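4.2 Item recognition in the shared inventory

Players of Justance carry a personal bag and, once they join a guild, gain access to a shared chest. Both use the same grid and the same icons, but the chest is filled by many hands and is seldom sorted. Earlier work on the game (Doucette and Cormier) looked at how long players keep an item before selling it. It did not look at how they find the item in the first place. We treat finding as a separate step, with its own cost in time and in wrong picks.

The study used 40 players, all with a character that had reached the Prumasmont region. They were split into two groups of 20. The first group used the standard chest. The second used a version built with the Relik interface kit, in which each icon was replaced by a larger outline of the item and the color border for rarity was removed. Each player completed seven search rounds. A round began when the item name appeared in the chat window and ended when the player moved an item to the bag, right or wrong. Rounds in which the client lost its connection were dropped and run again.

Weapons and shields gave little trouble in either group. Their outlines differ in length and in where the grip sits, and players could name most of them before the pointer reached the cell. Clothing was slower. Light armor in Justance is drawn from a small set of base shapes, and a tunic, a robe and a short coat share the same upper half. Players in the outline group often opened the tooltip to tell one from another, and several said in the interview that they had stopped looking at the picture and were reading names instead.

Figure 3. Long-sleeved shirt, laid flat.
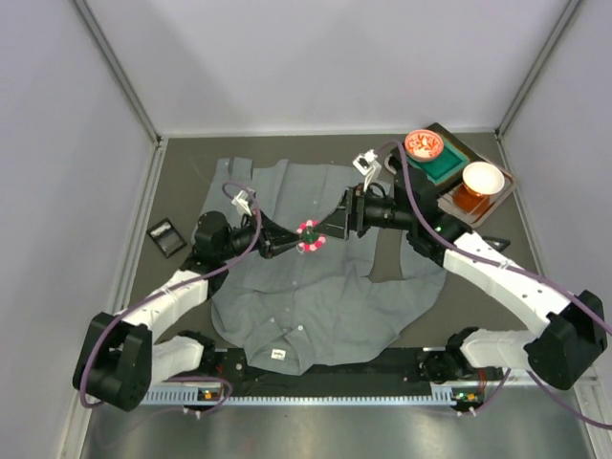
The choice of pose matters for this class of item. The game shows clothing as if worn by an unseen body, with the arms slightly away from the sides, so that the outline is fixed and symmetric. Després argues that a fixed pose is easier to learn, and our results agree for armor with rigid parts. Cloth has no single outline of its own. With the gray shirt in Figure 3, the collar and the line of small white buttons still mark it as a shirt, although the partly folded sleeve has an irregular shape. An icon that keeps such inner features can tolerate a less regular outline, and one that drops them has only the outline to work with. The Relik version dropped them. We take this to be the main source of the delay in the clothing rounds, although the design does not let us separate it from the loss of the rarity border.

A further point concerns item sets. A full light set in Justance shares one dye, so a player who deposits a set leaves a block of cells in the same color. In the standard chest this block acts as a landmark - players move to it first and search inside it. The outline version has no dye and therefore no landmark. Gauthier reports a similar effect for potion shelves in the Nguyen trading house, where a rack of bottles in one color was found faster than the same bottles spread over the room.

Figure 4. Sleeves placed apart at left and right; label at the collar.

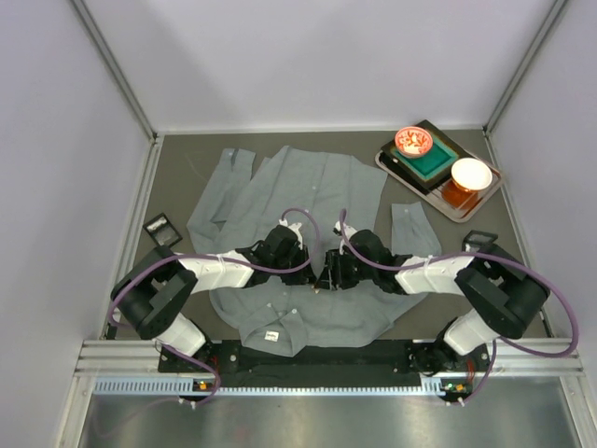
4.3 Wrong picks and their cost

A wrong pick in the shared chest is cheap for the player and less so for the guild. The item can be put back, but the chest log records both moves, and in most guilds the log is read by an officer. We counted a pick as wrong if the item moved to the bag did not match the name in the chat window, even when the two had the same effect in combat.

Wrong picks fell into two types. In the first, the player took an item of the right class but the wrong tier, such as a linen robe in place of a silk one. In the second, the player took an item of another class. The first type appeared in both groups. The second was found mainly in the outline group, and there it was limited to light armor and belts.

Paulík suggests that errors of tier should be handled with text and errors of class with pictures. Our data give partial support to this view. Players who had turned on permanent item names made few errors of tier, but their search times were longer, as the names reduce the number of cells that fit on the screen. A mixed layout, with names shown for clothing only, was not tested.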